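Motors, Opened Up: The Sinholm Bench Gallery

Hi again! I've been meaning to put this page together since December, and now that the Prantl motors are finally coming off the shelf I have no excuse left. I love taking these things apart (way more than I love putting them back together, as anyone who has seen my shelf of leftovers will know). There are 12 motors in this batch, all bought as one lot from Rodik for 200 bucks, shipping included, and I'm working through them in the evenings when the shop is quiet.

The end cap is my favorite part every time. You pull it away and there's this whole little circuit board hiding in the rim, and then the stator housing looks so plain next to it!

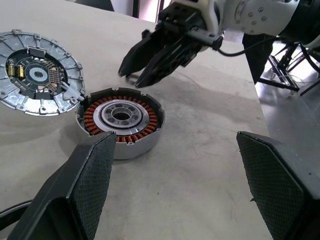
I keep the two halves of each motor side by side until I've written up my notes, and after that they go in the bin marked 1388 along with their screws. If you need a spare end cap, drop me a line through the Grusura parts board. More pages soon, I'm only getting started on this pile.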